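# Storing screws, washers and small offcuts

Last revised Mar 10, 2026. Applies to a single garage or a shared workshop bench.
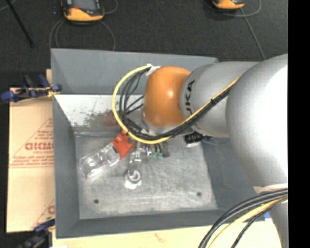 ## Sorting

Empty one container at a time on to an old towel. Separate by thread first, then by length. Wood screws and machine screws should never share a tray. Anything with a rounded-out head goes for scrap.

A magnet inside a plastic bag picks up steel fixings quickly. Turn the bag inside out and they drop off. Brass and most stainless will stay behind on the towel.

## Containers

- Shallow trays suit washers and nuts. Fill to two thirds at most.
- Deep bins are for offcuts and brackets over 41 mm. Small parts sink to the bottom and stay there.
- Jars are acceptable if the lids are metal. The Lalier screw-top type has a wide enough neck for two fingers.

## Labels

Write size and length only, in pencil, on masking tape. Put the label on the front face, as lids get swapped. Zernelley card labels last longer but curl in an unheated garage.

## Damp

Place a sachet of silica gel in each closed box and dry it out every March. Wipe bare steel with a lightly oiled rag before storage. Light rust comes off after a night in white vinegar; rinse, dry at once and oil again.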